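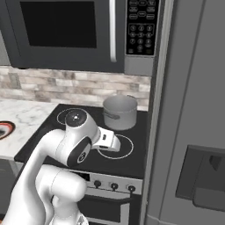

Notes for session 4, outdoor advertising and local news. Typed up 2025-12-27, slides to follow in January.

**Where we got to:** who decides what goes on a roadside sign. Three parties usually. The landowner, the sign company, the advertiser. Council only comes in for the planning side (size, brightness, distance from junction). Content is mostly left to the company's own rules. People mix these up constantly, incl. reporters.

## Case: the Kiiskinen Road sign

- digital board, owned by Prullard, on land let by a tyre shop
- advert from a campaign group called Harketden, against the new bypass
- 186 complaints to the council, 19 to Prullard direct
- council had no power over the wording, said so, was reported as "refusing to act"

Go back over that last one. Headline was not false exactly but readers came away with the wrong idea. What would you have writen instead? Bring one line each.

Edileuza Sampaio's piece in the local weekly is the better one. She rang the tyre shop. Owner gets 2416 a year in rent and has no say over adverts, found out about the row from a customer. One phone call, changes the whole story.

## Rotation

Digital boards sell slots. Say six advertisers, ten seconds each, loop of 60 seconds. So "the advert has been removed" can mean:

1. taken off that board, still on others
2. contract ran out
3. dropped from the loop for a few days
4. you drove past at the wrong moment

Always stay for two full loops before you write that something has gone. Note the time. Ask company for the dates in writing.

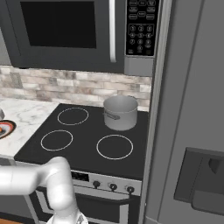 *Microwave over the range, keypad to the right of the handle.*

## Terms

**Face** - the side of the board you can see. One structure can have two.
**Dwell time** - how long one advert stays up.
**House ad** - company fills its own empty slot.

## For next time

Read the Clitar handout, both sides. Find one board near you, write down who owns it (small plate, usually at the bottom) and wether there is a phone number. Ring it if there is. 300 words max, quotes checked, no anonymous passers-by please.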